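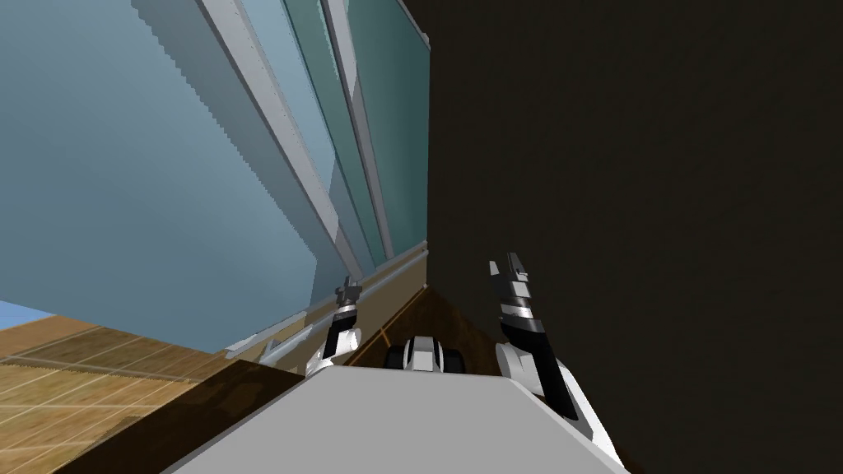

Ticket 468: Second arm for the simulation seat, purchase question
Status: waiting for requester
Opened by: Rokeya Saha
Assigned to: Carys Prydderch

Rokeya Saha, 9:10
We plan to buy the two-arm set from Setoro in April. In the simulator both arms load with grippers, but the Presier budget sheet accepts only one gripper per robot. When I enter 2, the line turns red and the total goes back to zero. I tried another browser, same result.

Carys Prydderch, 10:35
The sheet still uses the old Kneath template, made for one arm. Please enter the second gripper as a separate line, type "accessory". What price did you get?

Rokeya Saha, 11:02
600 for each gripper, plus 44 for each cable. The separate line works and the total is correct now. But the delivery field is locked at 5 weeks and Setoro did not confirm this to us.

Carys Prydderch, 11:20
Unlocked. Leave it blank until they answer in writing. I asked Noken to correct the template, please keep this ticket open.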